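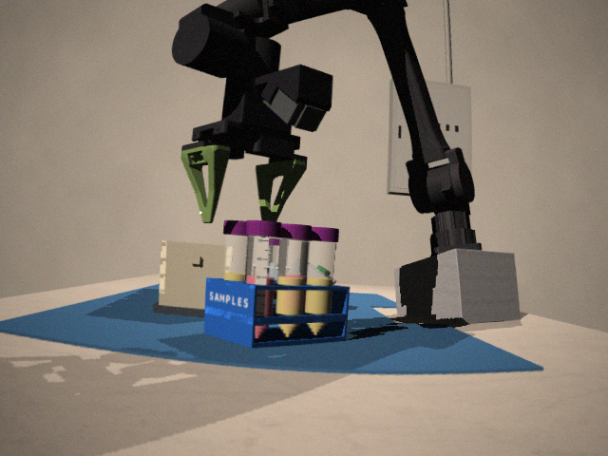
About Kallbridge

Kallbridge is a small school for people who want to work in medical and water testing laboratories. We are in the old dairy building on Clistach Road, on the second floor, above the bicycle shop. The school was opened by Kedir Moges, who worked for 19 years in hospital laboratories before he began to teach.

He came to this country with a good diploma and poor English, and he remembers well how hard the first interviews were. For this reason our courses teach the work and the language together. A student learns how to label a sample, and in the same lesson how to telephone a ward and say that the label is missing. 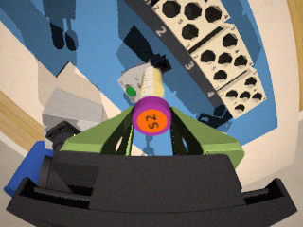 A tube with the cap label S2.

We take 32 students each year, in two groups. The morning group is for people who look for their first job. The evening group is mostly people who already have work, in cleaning or in kitchens for example, and wish to change. Both groups follow the same programme and sit the same final test.

Lessons are given in English. If something is not clear, you may ask in another language and very often one of the other students can answer you. 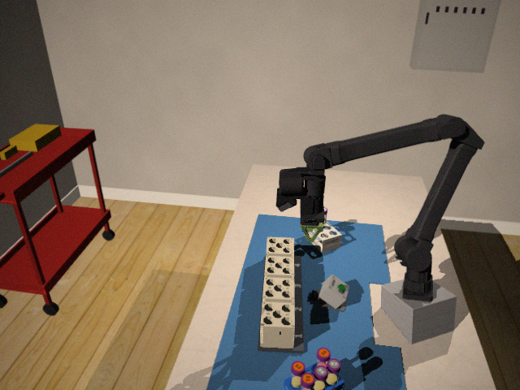 The course fee is 400 pounds, and it can be paid in four parts. Books are included, but please bring your own notebook and closed shoes. Students who cannot pay the full fee may write to the Cárdenas Fund, which helps several of our students every year. The form is at the office and Kedir will gladly look through it with you.

Our library has a little more than one room of books. Many of them came from Lallia, a translation office which closed, and they left us their very good medical dictionaries.

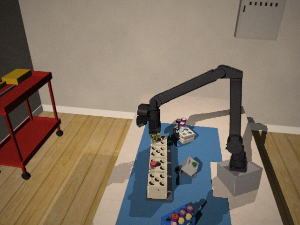

The school is closed in August, except for the open day on 24th August, from ten o'clock until three. You can meet the teachers, try the short language test and have coffee with us. It is not necessary to book. Please use the side door, the front one belongs to the bicycle shop.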